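Wasmont Suturing Practice Group
Minutes of the general meeting
2024-02-03
Held in the long room at Nodport

Welcome and opening

The chair opened the meeting with a warm welcome to everyone who had made the drive out to Nodport, and particularly to the newer members who were sitting in for the first time. Coffee was on the side counter, and people were asked to help themselves whenever they liked and please not wait for the break. Apologies had come in from several members on call, and the group sends them its best wishes and hopes they got some sleep.

Minutes of the August meeting

These were read over and accepted with one small correction: the supply order had been placed through Flilbridge and not through Cha, as we had written. The secretary is sorry for the mix-up and thanks the member who caught it.

Needle handling and stitch placement

This was the main item and it took up most of our time, which everybody seemed glad about. The lead instructor talked us through the habits she would like to see carried over into the next block of practice. She began with where the needle is held. Several of us have drifted toward gripping it too close to the tip, and then there is very little left to drive through the tissue before you have to let go and start over. She would like us to settle the grip first, look at it again, and only then go in.

There was a good long talk about the angle of entry. The newer members said they find it hard to judge depth when the surface is moist and the light bounces back at them, and a number of the older hands admitted that they still do too! The advice was to slow down at the moment the point meets the tissue, and to let the curve of the needle do the work on the way through.

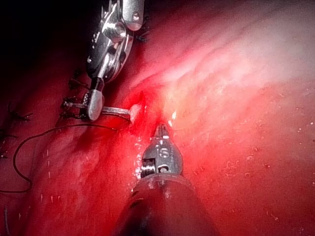
We then moved on to the second instrument and what it ought to be doing while the first one is busy. The instructor's feeling is that it should be brought up near the stitch early, so that it is close by when it is wanted, and that it should be kept gentle around the tissue. One member asked whether it was better to support the tissue or to stay clear until the point comes through. This led to a friendly back and forth that could have gone on until supper, and the group agreed that both ways should be tried in practice and talked over again next time.

Thread management came up last. A long tail is a comfort when you are tying, but it does find its way across everything you are trying to look at. Members are asked to take a moment before each stitch to see where the thread is lying and move it aside if need be.

Supplies

The order from Cha has come in: 200 practice needles and 2 boxes of black suture thread. The bill was 739 dollars against the 720 we had set aside. The meeting approved the difference without fuss. Please put opened packets back in the drawer marked for them, and do write on the sheet when you take the last of anything.

Room and lighting

A member raised the glare on the large screen in the long room, which washes out the picture for anyone seated by the windows. Nodport has kindly offered us heavier blinds from another room. We said yes please, and thank you.

Actions

Instructor to write up the notes on grip and entry angle for new members.
Secretary to correct the August minutes and send them around again.
Chair to arrange a time with Nodport for hanging the blinds.
All members to try both approaches with the second instrument and bring their thoughts.

Any other business

A card was passed around for a member who is recovering at home, and there was cake, for which many thanks to the baker. The chair thanked everyone for a lively discussion and closed the meeting. The next meeting will be held in the same room, with the date to be sent out once Nodport has confirmed it.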